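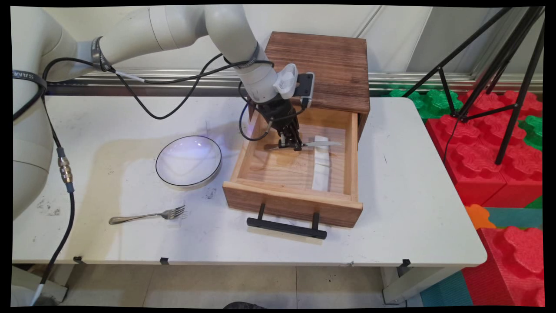
I'm trying to decide whether to keep paying for the Pernari gripper subscription or send the whole thing back, and I'd love to hear from anyone who has lived with one longer than I have. We're a tiny shop and we're teaching one arm to set a table and put everything away again (it's a demo for a kitchen fittings client, so drawers are a big deal to them). The thing I keep running into is flatware. Holding a knife flat just above the bottom of a wooden drawer, with the fingers pinched around it, is exactly the spot where I can't tell if my settings are good or I'm getting lucky. Forks are a little better. Bowls are fine, I have no complaints about bowls.

What I'm paying for: the fingers, the wrist mount, and the "Household" grasp pack, which is $286 a month after the first 60 days. My trial runs out in September. The grasp pack is the part I'm unsure of. It has a preset called Thin Flat and a preset called Thin Flat Low, and as far as I can see the only difference is how hard it squeezes. The manual gives them one paragraph between them - not a long paragraph either.

So, questions:

- Does anybody use the presets for knives and forks, or did you all write your own?
- Is there a trick to approaching inside a drawer? Mine likes to come down straight and then the knuckles get very close to the side wall.
- Has anyone canceled the pack and kept the hardware? Does the hardware still work properly??

I did email support and got a nice reply that said to "tune for your application." Thanks, I guess!

- narnolside_shop

---

## 3 answers

### Usha Nadar

I've had the same fingers for two years now and did most of what you're doing, except with baking tools. Long answer, sorry.

The presets first. Thin Flat Low is not only about squeeze. It also slows the last bit of closing, and that matters a lot with a knife because the handle is usually fatter than the blade and the fingers will walk along it if they shut too fast. Turn on the closing log (Settings, then Motion, then the little arrow I missed for months) and run both presets on the same knife. You'll see the curves are different right at the end. I use Low for every piece of flatware and leave regular Thin Flat for spatulas and rulers and things like that.

For the drawer, don't come straight down. Tilt the wrist a few degrees toward the open side before you go in, and set your pick point on the handle near the balance point. I know that sounds fussy. My old Plavance gripper had much skinnier knuckles and I never had to think about it, but it also dropped spoons constantly, so I don't miss it that much. Also, pull the drawer all the way out if your cabinet lets you! I was working with mine half open for the longest time and wondering why I kept bumping the top.

Other thing - shiny metal and the wrist camera do not get along. If you have a light near the gripper, try it dimmer. I ended up at the lowest setting and turned on a lamp off to the side, and my knife detections got a lot steadier. A plain matte drawer liner helped too.

On price, I think the pack is worth it for a couple of months while you learn what the numbers should be. After that I exported my settings and dropped it. The hardware works fine without it. You lose the presets menu and the automatic retry, and you get a banner asking you to resubscribe every time you open the app. The banner is annoying. I've learned to click past it.

Before your trial ends, I'd do 100 picks with one knife, same start position, and write down every slip. Then change one setting and do it again. It's a boring afternoon but you'll know what you're paying for.

*Edit: export BEFORE you cancel. The export button goes away with the pack. Ask me how I know.*

### rao_bench_guy

i have the Rao one not the Pernari so grain of salt, but rubber fingertip covers fixed like all my knife problems. they wear out fast, buy the big bag

### tinplate

Following this one, my trial is up in September too. Support told me you can ask for an extra 2 weeks if you write in before the last day. No idea if they do it for everyone. Agree with Usha on the retry thing, that's the only part of the pack I'd be sad to lose. Mine goes back for a fork by itself and I get to keep drinking my coffee.

---

**narnolside_shop** commented on Usha Nadar's answer:

Oh wow, I had no idea the closing log was even there. Going to try Low with the tilt and dim the light before I touch anything else. How many degrees is a few, in your case? My cabinet is pretty small so I don't have a ton of room on the left.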